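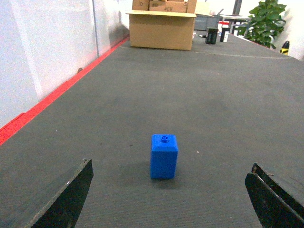

A blue block with the gripper fingers open on either side. Rule cards two and three are all about this moment.

Print this page | E-mail this to a friend

Gramima Bench Rules kit, reviewed by Bontu Tesfamariam

I've been after something like this for ages! If you share a small arm and gripper with other people, you know how it goes: one person homes the arm before every run, the next one never does, and then you're arguing over whose numbers count. The Gramima kit is meant to settle that. You get eight laminated rule cards, a spiral-bound handbook, a pad of run sheets and a roll of floor tape (decent tape, too).

I used it for a month of simple pick-and-place, mostly with single blocks like the blue one, and I'm keeping it.

The best card is number two, "Clear the reach." It says anything that isn't part of the task goes outside the arm's reach before power comes on. You can see how I read that: boxes, a bin and the plant are way down at the far end, with a long stretch of bare gray between them and the block. The old me would have left a coffee mug next to the gripper. The handbook is strict about measuring reach with the fingers fully open, and I'd never thought to do it that way.

Card three covers the approach. Open wide, stop short, look, then close. It sounds fussy, but the stop adds two seconds and I've come to like it (my new students like it even more, it gives them a chance to hit pause). It also wants finger surfaces checked for scuffs and grit at the start of each session, with a note on the run sheet even if they're only cosmetic. I have some scuffs on mine, so I've been writing "scuffs, same as before" a lot.

Now the grumbles. Card six, on who may reset after a stop, reads like two people wrote it and never met. One line says only the operator, the next says "any trained person." Pick one, please! I crossed out the second line with a marker. The handbook index is useless, and the run sheets have a tiny box for object details, barely room for "blue block, upright, knob on top." I write over the edge.

Also, it's a good-practice kit and the handbook says so on page one. You still need a proper risk assessment and whatever safety rules apply where you work. Don't let your boss tell you the cards cover it.

I'd buy it again for a shared bench. If you work alone, borrow the handbook and make your own cards.

Comments (3)

Dorin Barbu: Same gripe on card six. We wrote to them in July and got a nice reply but no new card.

Liya Dinsa: Does the tape leave gunk when you pull it up? Our tables are rented.

Bontu Tesfamariam: A little at the corners, Liya. Warm soapy water got it off mine. Try a small piece first!

Last updated: Monday, November 9, 2020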